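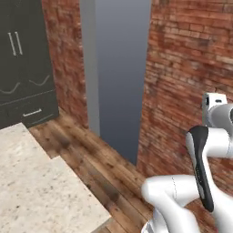 Belmiro Vilela objected, on reading an early draft, that tenants judge a kitchen by how far they walk in it and hardly at all by how much it stores. We took the remark seriously and added walking distance to the survey.

Figure 3. Rendered kitchen interior with dark cabinet, brick wall and plank floor.

4.2 Storage and walking distance

The survey covered 300 rental kitchens in Prosthorpe and Salgado, all in buildings converted from other uses. Tenants drew their own floor plan and marked the places where they kept dry food, pans and cleaning supplies. Plans that could not be matched to the landlord's drawings were returned once for correction and then dropped.

Walking distance was taken as the path from the sink to each marked place — measured along the floor, with closed doors treated as open. In Prosthorpe the median path to dry food was 2 meters. Salgado kitchens had longer paths, mostly where the pantry had been moved into a hallway during conversion.

Complaints followed distance more closely than storage volume. Of the 20 tenants who asked for a change of layout, 13 wanted dry food moved closer to the sink. Few asked for more shelves. The Wudell questionnaire does not separate tenants who cook daily from those who seldom cook, so the two groups are pooled here. Section 4.3 repeats the comparison for shared kitchens in Skanditz, where each shelf belongs to a different tenant.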